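Report on a Study Visit to the Doldale Paper and Board Mill

In June a party of 13 members of the Vavovton Local History Association visited the paper and board mill at Doldale, at the invitation of the mill's management. The visit was arranged by Corina Mayrhofer, program secretary of the Association, and followed the winter reading course on the river trades of the district.

The party was received at the gatehouse and given a short talk in the old drawing office. Renato Urrutia, who has charge of the mill's records, set out the history of the site. The first mill on this bend of the river ground corn. It was converted to the making of wrapping paper by the Arumugam family, who widened the millrace and put up the long drying loft that still stands beside the road. Board was first made in a shed on the far bank, and the two works were joined by a covered footbridge after a flood carried away the earlier crossing.

Members had particular interest in the wage books, of which 12 survive. They are kept in a dry room over the office and may be read by appointment. The entries are brief, but they give the name of each worker, the department, and any money held back for rent or coal. Huguette Hamel found her great-grandmother listed among the rag sorters, under a spelling the family had not known.

The tour of the works began in the pulping hall, where baled waste paper is broken down in water. The noise there is considerable, and visitors were given ear protection and asked to save their questions for the yard. From the hall the party went along the gallery above the board machine. Steam rises from the drying end, and on the day of the visit the roof vents were open along the whole length of the building.

The finishing department occupies the former stables. Reels are slit to width there, and part of the output is made up into corrugated boxes for growers in the valley. The fruit trade was once the mill's chief customer - the name Grado, still painted on the gable end, belonged to a packing firm that took most of its boxes for two generations.

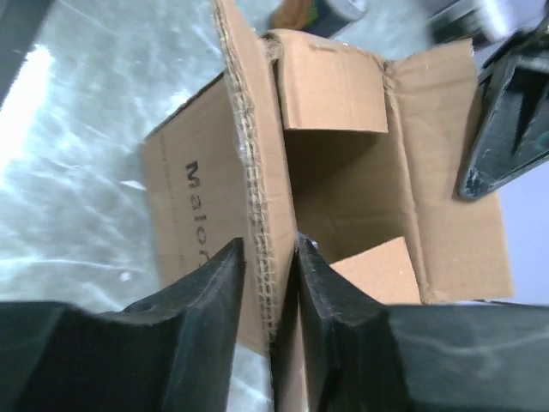 Open box in corrugated cardboard.

After lunch the party divided. One group walked the millrace as far as the upper sluice, a distance of 4 miles there and back, while the other remained to look at the map collection. The path is uneven beyond the second weir - stout shoes are advised for any future visit.

The Association thanks the management and staff of the mill for their courtesy. Members who wish to consult the wage books should write to the program secretary, who will pass requests to the mill.

Comments

Lena Domański
My uncle worked on the board machine and always said the footbridge was the coldest place in the county. Are there any photographs of the crossing that was lost in the flood?

Zlata Sydorenko
I was in the group that walked to the sluice. The stone with the flood marks is on the left bank going up, behind the elder bushes, and easy to miss.

Huguette Hamel
Lena, there is one in the map collection, in the drawer with the estate plans. It is small and rather faded.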